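Questions about food and farming in Hirkirau

What do farmers grow in Hirkirau?
Mostly barley and potatoes in the upper fields, and onions near the river. The Pindevdale area has 386 registered farms, and most of them are smaller than 2 hectares.

Is farming the main source of income?
For the upper villages, yes. In Cillard, the market town, more people work in trade and transport. Many families do both — they keep a field and also have a shop.

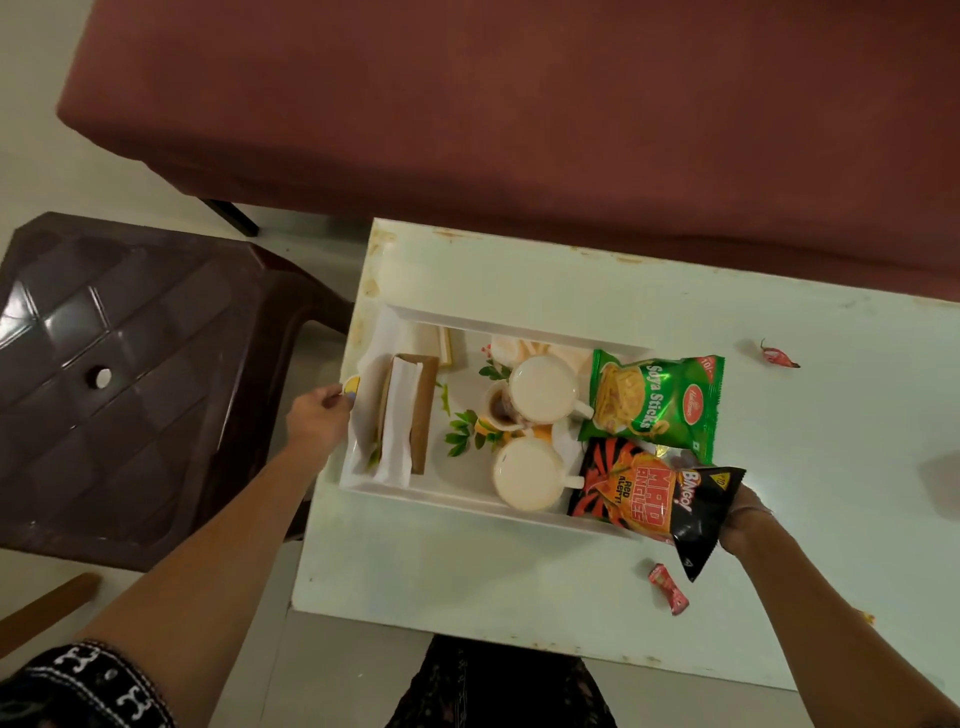 Does the region process its own food?
Only a small part of it. The Henriques mill makes flour for the local bakeries, and two dairies make butter and soft cheese. Packed snacks come from outside, and they are sold in almost every shop. A light lunch can mix the two kinds of food, like the tray with a sandwich or roll in brown paper and a Bingo! packet marked ₹10. The mill employs roughly 300 people in the harvest season, which starts in June.

Are there exports?
Yes, but they are limited to onions and seed potatoes. The road over the pass is closed in winter, so traders send the goods before the first snow.

Last updated: February 2025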